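Kolport Introduces Rounded-Corner Key Card Line for Small Hotels

Sestari will be the first distributor to stock the series, with deliveries starting in November

Kolport today announced the Lyimo series, a line of printed access cards for hotels and guesthouses with fewer than 100 rooms. The series replaces the company's square-cornered card, which remains available to existing customers until current stock is used up.

Lyimo cards are supplied in 27 standard background prints, including stone, brick, woven and façade patterns. Property names and logos are added at the order stage. The minimum order is 126 cards per design, and different designs can be combined in one shipment.

"Small properties have been buying cards in quantities meant for chains," said Kibet Ogola, product manager at Kolport. "A guesthouse with 14 rooms does not need a carton of a thousand. We changed the cutting and packing steps so that a short run can go through on the same line as a long one."

Handling at the Desk

The cards are intended for direct hand-to-hand issue at a reception desk or table. All four corners are rounded, and the print runs across the full face. Lettering is placed along one long or short edge at the customer's choice, leaving the middle of the card free for the background pattern. A card in gold, brown and tan tones with white lettering along its lower edge shows the general layout of a patterned face.

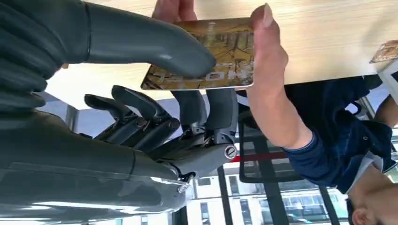
Trial Results

Kolport tested the series with Drolik, an operator of guesthouses and serviced apartments. A total of 479 cards were issued over the trial period. Of these, 92 percent were returned in a condition suitable for reissue. Wear on the remaining cards was mostly limited to scratches in the printed layer.

"Our desk staff asked for lettering they could read without turning the card over," said Thijs Dierckx, operations lead at Drolik. "We moved the property name to the lower edge after the first week and kept it there."

Availability

Orders for the Lyimo series open on Thursday through Sestari. Sample sets containing one card in each standard print can be requested before ordering. Artwork templates are included with the sample set.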